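Butcher-block bench top: how to lay out hand tools and protective gear so the surface stays usable?

Posted by Kiiskinen in Workshop & Garage
360 views · 4 shares

I have a butcher-block bench and one molded tool case (tape measure, pliers, hammer, screwdrivers). The case has to stay open on the bench during work. Gloves, safety glasses and cable also end up on the top, and I keep moving them to get at a clear area in the middle. Drawers are not an option under this bench. Is there a standard layout for this?
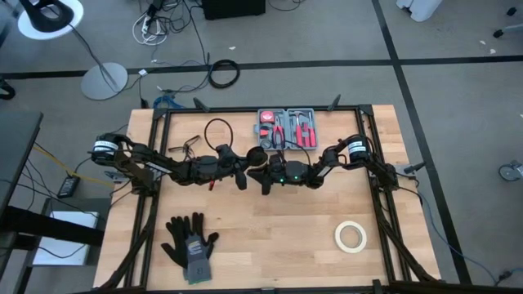 Tool case open at the back, gloves at front left, cable at the back.

Current finish is mineral oil, last applied in January.

Nendetti
No standard that I know of. What works on mine is zoning by frequency of use. The case goes at the back edge, opened flat, with the slots facing you. Gloves go front left if you are right-handed. Keep the middle for the workpiece and put nothing else there.

Cable should not live on the top at all. Coil it, tie it in 2 places and hang it from a hook at the end of the bench. A loose loop catches on pliers when you lift them out.

Stack the gloves one on the other, fingers pointing the same way. They take half the area and you can pick up both with one hand.

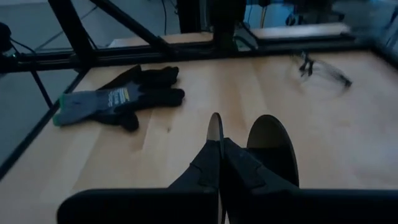

Glasses go lenses up, away from the tools. Grit on a wood surface will scratch polycarbonate quickly. A strip of felt 4 inches wide is enough to park them on. Re-oil the top when water stops beading, and let the oil soak in for 20 minutes before wiping off the excess.

Volik
just get a pegboard

Clevard
Agree with Nendetti on the zones. I would add a shallow lip along the back edge so the case cannot be pushed off. Screw it from underneath and slot the holes, as the top will move across the grain with humidity.

Comments (2)
Kiiskinen: Hung the cable on Saturday. Felt strip is next.
Volik: still say pegboard

Related
Mineral oil or hard wax on a bench top
Removing rust from plier joints
Replacing a cracked tool case latch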